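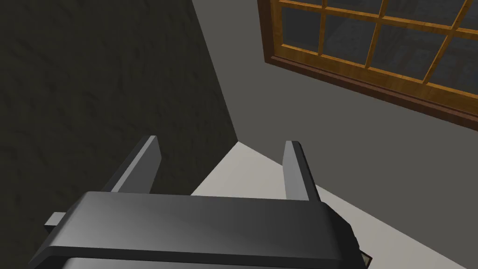 Unit 5. Stainless Steel in Food Plants: Grades and Corrosion

Scope

These notes cover grade selection, passivity, and pitting. Welding is covered in the next unit. Bring the Stekell data sheets to the lab session.

5.1 Passivity

Stainless steels resist corrosion through a thin chromium oxide film. The film forms in air and reforms after light scratching, provided oxygen can reach the surface. Under gaskets, deposits, and lap joints the oxygen supply is poor, and the film may break down without repair.

5.2 Grade selection

The common grades contain at least 12 percent chromium — most have a good deal more. Grade 304 is used for tables, hoods, and dry storage. Grade 316 adds molybdenum and is preferred for brine lines, pickling tanks, and parts cleaned with chlorinated products. 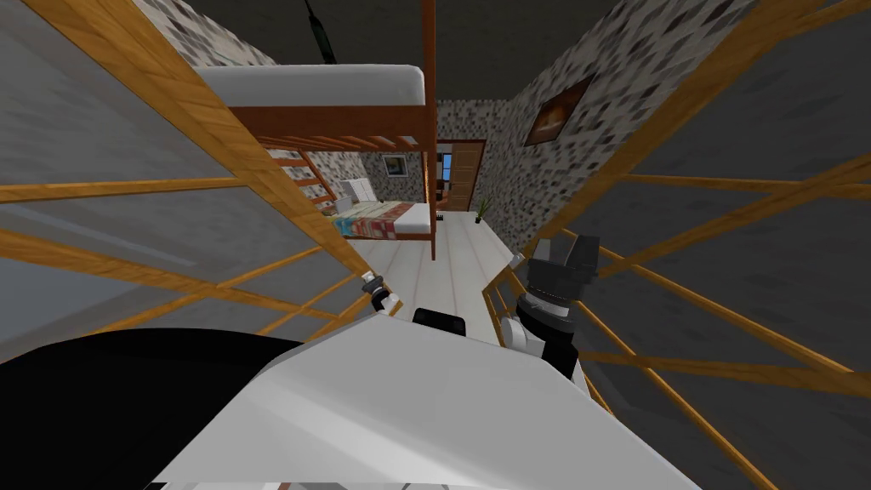 Fig. 5.1. Wooden railing beside a robot, simulated view.

5.3 Pitting

Chloride ions attack the film at weak points, often at sulfide inclusions. Once a pit starts, the liquid inside turns acidic and growth continues even if the bulk liquid is mild. Weight loss is a poor measure of pitting; record pit depth instead.

Worked case: the Prurano brine line carries 3000 ppm chloride. Find the pitting resistance number for both grades using the formula on the Mfaume sheet, then state which grade you would specify. Show units.

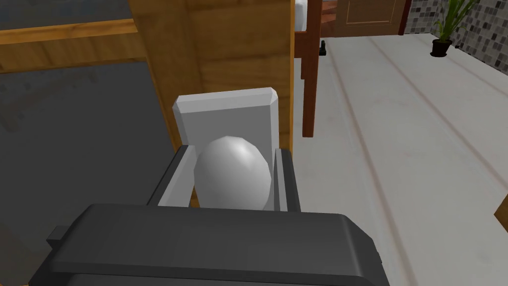
5.4 Crevice corrosion

The mechanism is close to that of pitting, but the starting point is set by geometry. Continuous welds are preferred to lap joints. Read the Stemham gasket report before attempting problem 12.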